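Open Day Questions, Answered (by the person who answers the open day email)

Posted May 30, 2025

Hi! I run the inbox for the Drotilholm open day, and after this month's round I had a big pile of messages asking a lot of the same things. So I sat down with a coffee and put the answers in one place. If yours isn't covered, write to me anyway, I like getting mail.

What is the open day, exactly?

Once a month we open up the Evthorpe workshop and let people watch our robot arms do their normal work. You walk in, you get a short welcome, and then you go from bench to bench with one of us and ask whatever you want. It's pretty relaxed. There's no stage and no big screen with music.

How long does it take?

The tour is 30 minutes, and most people hang around afterward to chat. We run groups of 15, so book early if you're coming with a whole family or a class.

Do I need to know anything about robots?

Nope! In May we had a retired couple who came in because it was raining, and they asked the best questions of the day. If you do know your stuff, tell your guide at the start and they'll go deeper with you at the benches.

Can my kids come?

Yes, ages 7 and up. Younger ones get bored at the second bench and then they want to run, and the floor has cables on it. Please keep hold of anybody who likes to touch things (that includes grown-ups, you know who you are).

Will I get to drive one?

You will, if you want to. Mok is our training arm and it's the one guests use. You hold a handle, you move your hand, and Mok moves along with you. It feels strange for the first minute and then you forget to be nervous. Flelta is the bigger arm and only staff run that one, but you can stand right up at the yellow line and watch.

Why are the robots so slow?

I get this every single time. On open days we run both arms well below their top speed so that you can follow what's going on. They also stop a lot. When a grip goes wrong, the arm backs off and tries again, and we don't hide that from visitors. I've seen Flelta take four tries at one thing while a whole group held its breath — and then everybody cheered, so it was kind of the high point.

What do the robots see?

Less than you'd think! Each arm has a small camera down at the wrist, right by the gripper, and we can pull up single pictures from it on the bench monitor. People expect something like a movie. Once the camera is up against whatever is in front of it, you mostly get soft gray shapes and blur. 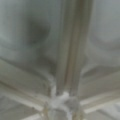 My favorite part of the tour is when a group gathers at that monitor and starts guessing. Everyone has a theory, and they're all different. It's also a good way into the harder stuff, like why one camera usually isn't enough and why we put a second one up above the bench to look down on everything.

Can I take photos?

Sure, of the arms and the benches. Please ask before you take one with other guests in it, and no flash near Flelta.

Is it free?

It is. There's a jar by the door for the coffee, and that's it. We've had 3586 visitors since we started doing this and I'd love to see that number keep going up.

Is the building easy to get around?

Everything is on the ground floor and the front door is wide. There are stools at each bench if you'd like to sit. It can get loud when the air pump kicks in, so if noise bothers you, ask me for the first group of the morning, it's usually the calmest one.

How do I book?

Send me an email with the number of people and whether you'd like a morning or an afternoon. I'll write back with a time and a little map, as the Evthorpe driveway is easy to miss. If you have to cancel, just let me know so I can offer your spot to somebody on the waiting list.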